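This site uses cookies to remember your reading preferences. Accept | Manage settings

From: Osvaldo Bianchini
To: pririsgate-parts
Date: 27/05/2026
Re: Re: Bins, again

Teodoro Buenaventura wrote:

> I have read the whole bin thread twice, which I do not recommend.
> Can somebody say in plain words what is wrong with the old
> cardboard trays? They cost us nothing and they stack. If we are
> buying anything I want to know whether it's straight sides or
> sloping sides, and who is going to carry them up the stairs.

Teodoro,

The old trays do stack, yes. They stack into each other, with the contents in between, and after a winter in Trevaskis the bottom ones have the structural strength of toast. I lifted one in February and the bolts stayed where they were.

Sloping sides, to your second question. I was a straight-sides man for years and have letters on this list to prove it, several of them rude. A straight-sided bin gives you more room at the bottom for the same opening, and I still think that's true. What I had left out was my own hand, which has to go down there after the last washer and come back up with it. With a sloped wall you can drag the washer up the side with one finger. With a straight wall you chase it into the corner and then tip the whole bin over, and then you're on the floor with a flashlight.

The other thing is nesting. Empty, the sloped ones go inside each other and 13 of them take up one shelf. Full, they need a lid or a rack, and we own neither. I'd go for gray, as dull as you like. The white ones we had at Jastance showed every thumbprint and people started washing them instead of sorting.
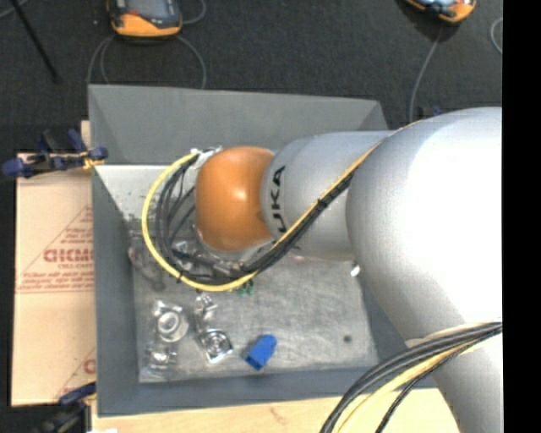

Ingvar Hviid has already objected to all of this off the list, and said I could pass it along: sloping sides waste shelf space at the bottom, gray hides gray washers, and anybody who can't get a washer out of a square corner should own a magnet. He also wants labels on the short end and will not be moved.

He's right about the washers. A sheet of white paper in the bottom fixes it until somebody spills oil on the paper. The magnet does nothing for brass, and we have a great deal of brass.

On numbers, the last stock sheet had 1,705 loose fasteners, of which 1,172 were "misc." I would like to see that second figure come down before we spend money on anything, including labels.

Stairs: you and me, Teodoro. They're light when empty. Bienvenido has the key and says to knock hard.

Osvaldo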